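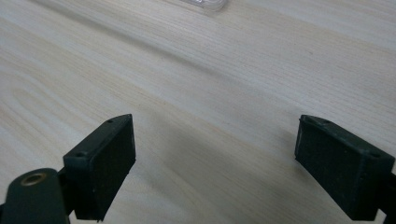
Has the gauge been recalibrated, asked the first reply on this ticket, and would we please attach the certificate. The gauge has been recalibrated. The certificate is attached. The gauge was never the problem, but it's in excellent shape now and we're all happy for it.

**Ticket:** Ninunus rejects good lots at final inspection
**Site:** Ruvley, hinge line
**Priority:** High (was Medium until shipping ran out of floor)
**Status:** Open - see bottom

### Problem as reported

Since the update to Ninunus 2, every lot of the Fliswood hinge closes as REJECTED - SAMPLE INCOMPLETE. Lot size is 3000. The inspection plan calls for a sample of 200. Operators measure 200 parts, all in tolerance, press Close Lot, and get the red screen. The red screen has a Help button. The Help button opens a page explaining that the lot was rejected.

### Tried so far

- Restarted the station. Same.
- Restarted the other station, in case it was jealous. Same.
- Deleted and re-entered the inspection plan by hand. Same, with more typing.
- Ran the same parts through as a manual lot with no part number. Passed. This was the first useful thing anyone learned all morning.
- Switched the report language and back, per the knowledge base. Same. The date format is now wrong too; separate ticket.

### 10:40

Support asked for the lot log instead of a screenshot of the red screen. Fair. Lines that matter:

```
plan loaded: FLISWOOD-H rev C
required n = 200
override: customer rule SOLHEIM
required n = 300
measured n = 200
result: REJECTED (sample incomplete)
```

So the software reads our plan, agrees with it, and then goes off and finds another one. Nothing on the operator's screen mentions this. The counter says 200 of 200 in green right up to the moment it doesn't.
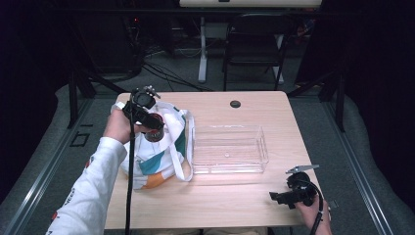
*Attachment 2. Tote bag and clear container on the table.*

### 11:25

Looked up the Solheim rule. It's a tightened sampling rule set up after a complaint on a different hinge, which we no longer make. It should have been dropped once the complaint was closed. In the old version it was tied to that part number, so it sat there doing no harm. The update moved customer rules from part level to customer level and applied them to everything shipping to Solheim. The release notes call this "simplified rule handling." I can't argue with that. It's very simple.

Support's view is that the software works as designed. Our view is that a design can be wrong as well. Both views have been recorded.

### 13:10 - Workaround

1. Log in as plan admin. The shift lead login can see the rule but not change it, and will let you edit for several minutes before saying so.
2. Go to Customers > Solheim > Rules.
3. Set the end date on the tightened rule. Do not delete it. Deleting it removes the history from the closed complaint, and the auditors will want that.
4. Reopen the rejected lot and choose Re-evaluate. Do not choose Re-inspect, which throws out the measurements.
5. Check the log for `override`. If the line is gone, close the lot.

Tested on one held lot. It closed as ACCEPTED on the original measurements, and the label printed. The remaining held lots are being done the same way, one at a time, as Re-evaluate has no batch option (requested).

### Still open

- Operator counter must show the sample size the software is going to enforce. Support has logged it as an enhancement. We have asked for it to be logged as a bug.
- Need a list of any other customer rules that were moved up by the update. Support says there's a report for this. The report is blank, and they're looking into whether blank means none.
- Quality to confirm in writing that the normal plan applies to Solheim parts again.
- Date format. See other ticket, which has been closed as a duplicate of this one.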